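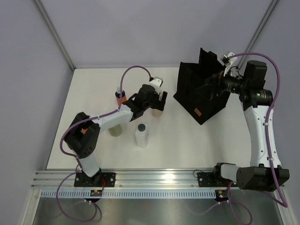 What should a new resident pack first, the bottles or the clothes?

Bottles should be packed first and in a bag of their own, with the caps checked before anything goes in.

Reading time: 4 minutes

The advice comes from Ojārs Jankauskaitė, who oversees arrivals at Citholm, the residence hall operated by the Shek Foundation in Zerville. He met with Hok-lam Tai of the residents' newsletter in September 2021, shortly after the last of that year's 91 new residents had moved in.

Jankauskaitė said that leaking bottles accounted for most of the damage reported to his office during move-in. "People fold their shirts very carefully and then push a half-open bottle of shampoo between them," he said. "We replaced four mattress covers in August for that reason alone."

The hall now recommends one fabric bag per resident for bottles and other small containers. Tall bottles are placed upright along the sides, and short, wide containers go in the center. Anything larger than 500 milliliters is to be carried separately.
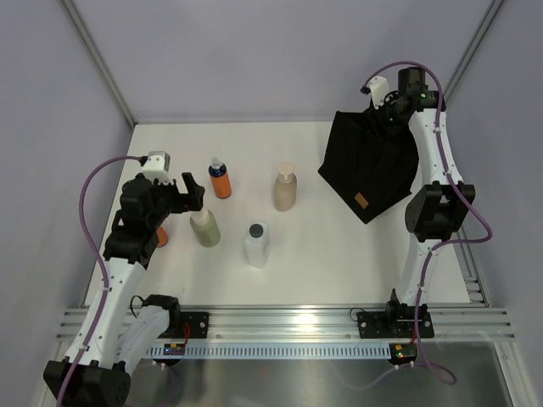
A sage-green bottle with a white top, and a black fabric bag.

Asked whether a plastic bag would serve equally well, Jankauskaitė said that the office had no objection but preferred fabric. "A cloth bag can hang on the hook inside the bathroom door. It is washed with the towels, and it goes home again in the spring."

Residents at Citholm share bathrooms, and shelf space is limited. Each person is assigned a section of shelf 28 centimeters wide. According to Jankauskaitė, nearly all complaints about the shelves concern bottles left outside the assigned section, and the hall asks that bags be returned to bedrooms overnight.

He also asked families not to send duplicates. "The store on Cirkedov Street is a short walk away," he said. "One bottle of each thing is enough to begin with."

Printed packing lists may be collected from the front desk.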